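Taller de Robótica Aplicada, módulo 4
Recogida de demostraciones con pinza de mano: apuntes de la práctica
Profesora: Zulema Palma. Revisión del guion: Tõnu Pētersons
Versión del 19 de junio de 2021

4.1 Objeto de la práctica

En el módulo 3 se entrenó una política de agarre con el conjunto de datos que entrega la asignatura. En este módulo cada equipo produce el suyo. La tarea asignada es el apilado de cuencos: partiendo de varios recipientes separados sobre una mesa, la política debe introducir los pequeños en los grandes sin volcarlos ni desplazar el mantel.

El proyecto del curso se llama Umavia y su repositorio es común a todos los equipos. No se crean ramas personales. Cada equipo trabaja en su carpeta y sube únicamente episodios ya revisados.

4.2 Definición de episodio

Un episodio empieza con la pinza abierta y fuera de contacto. Termina cuando el último recipiente queda apoyado y los dedos se han separado de él. Lo que ocurra antes o después se recorta. Un episodio con más de un intento de agarre sobre el mismo recipiente se conserva, pero se etiqueta como "reintento" y no entra en la partición de validación.

Cada equipo entrega 80 episodios válidos. De ellos, 20 se reservan para validación y no se consultan durante el ajuste. La suma de todos los equipos, con lo heredado de cursos anteriores, ronda los 2.000.

4.3 Geometría del agarre

El borde de un cuenco admite dos estrategias:

Agarre de pared. Un dedo por dentro y otro por fuera, con el plano de cierre perpendicular al borde. Funciona en recipientes de pared fina. El par que ejerce el peso sobre el punto de contacto crece con el diámetro, de modo que en los cuencos grandes aparece un giro al levantar.

Agarre diametral. Los dos dedos por fuera, en lados opuestos. Solo es posible si el diámetro exterior es menor que la apertura máxima. Da una orientación más estable, pero impide introducir el cuenco en otro de tamaño parecido: los dedos chocan con la pared del receptor.

En esta práctica se usa el agarre de pared. Mezclar ambas estrategias en un mismo conjunto produce una distribución bimodal de acciones, y una política que promedie entre las dos modas cierra los dedos en un punto que no corresponde a ninguna. Véase el ejercicio 3 del módulo 2.

4.4 Superficies y materiales

El acero pulido plantea dificultades en la estimación visual de la pose. Los reflejos especulares se mueven con la cámara y generan correspondencias falsas. El plástico mate da menos problemas, aunque se deforma al cerrar, y la anchura registrada de la pinza deja de coincidir con el espesor nominal de la pared. Conviene que cada equipo incluya los dos materiales y anote el orden de apilado.

Un espejo dentro del campo de visión introduce un segundo juego de puntos característicos, coherente con el movimiento aparente de la imagen reflejada. El localizador puede engancharse a él. Si la trayectoria reconstruida presenta saltos, se descarta el episodio completo. No se interpola.

4.5 Procedimiento

Fijar la posición de la mesa y bloquear las ruedas si las tiene.
Ejecutar la calibración de apertura: cierre completo, apertura completa, cierre completo.
Recorrer el entorno despacio antes del primer episodio para construir el mapa.
Variar la posición inicial de los recipientes entre episodios. No variar la iluminación dentro de una misma tanda.
Revisar la tanda antes de cambiar de habitación.

La velocidad del gesto debe ser inferior a la natural. Flor Arboleda midió en la convocatoria de diciembre el desfase entre la señal de apertura y la imagen; los detalles están en su memoria, carpeta Clelleck. Los equipos que graben con prisa encontrarán ese desfase convertido en error de posición justo en el instante del cierre.

4.6 Entrega

Carpeta con los episodios, fichero de etiquetas y una memoria breve. La memoria indica la tasa de descarte y sus causas, desglosadas por material. Extensión máxima: 800 palabras. Las dudas sobre el formato se dirigen a Melahat Karabulut; las de calibración, a Czesław Zieliński.

Lectura previa al módulo 5: capítulo sobre clonación de comportamiento del dosier, apartados de error compuesto y de cobertura de estados.

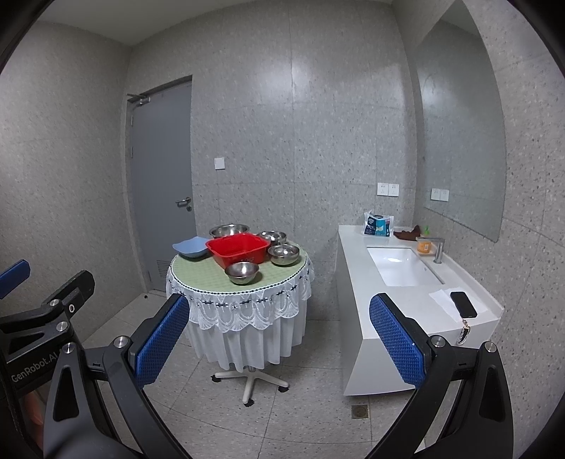
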